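Can it clear the worktop yet?

Short version: no, but the failures have become more interesting. I spent most of March going through simulated kitchen runs for a chore benchmark we call Wedum, and these notes cover the parts I would want to read if somebody else had done the work. Grasping comes first. The wrist view tells you less than people expect, and a good deal of it is wall.
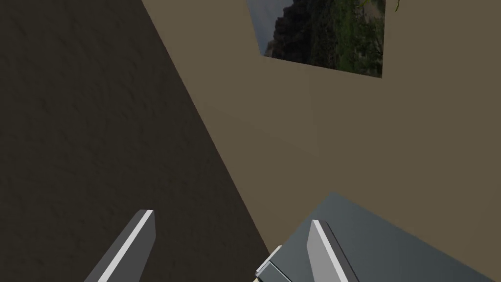
Posted by Rozália Orbán
November 2025 | Filed under: manipulation, kitchens

Two flat fingers and a wide gap is a sound design for boxes and handles. It is a poor one for anything round and polished. In our set, 32 of 80 attempts ended with the item held at the finish, and we scored "held" generously. Socorro Cuadros, who wrote the scoring script, wanted a stricter rule under which the item must also be put down where it was asked for. Under her rule the figure is 14. I now think hers is the right number to quote.

The Krasniqi controller did better on approach and worse on release. Rakitz was the reverse. I have no good explanation for either, and the logs for three of the Rakitz runs are incomplete.

Two arms help with bulky things, as long as the planner knows what the other arm is carrying. A wide panel in the left gripper takes up a lot of room and blocks a lot of view. 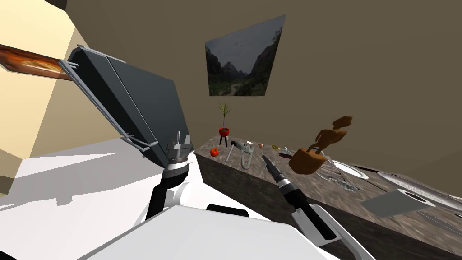
My own interest is clutter, meaning the ordinary state of a kitchen between meals. Most published tests put one object on a bare surface and ask for it by name. A person tidying up has to decide an order, and the order depends on what is fragile and what is in the way. Take the clear glass bowl with the white plate partly behind it: reach for the plate first and the bowl is at risk, and glass is what our depth estimates handle worst. The wooden figurine hanging in the air over the counter is a separate matter, and a planner that trusts its physics will make odd choices near it. The paper towel roll on its side is easy to grip and easy to set rolling.

Next job is to rerun the cluttered layouts with Dilerell's slower release and the strict scoring switched on from the start. I will post the table when it is done, with the incomplete logs marked.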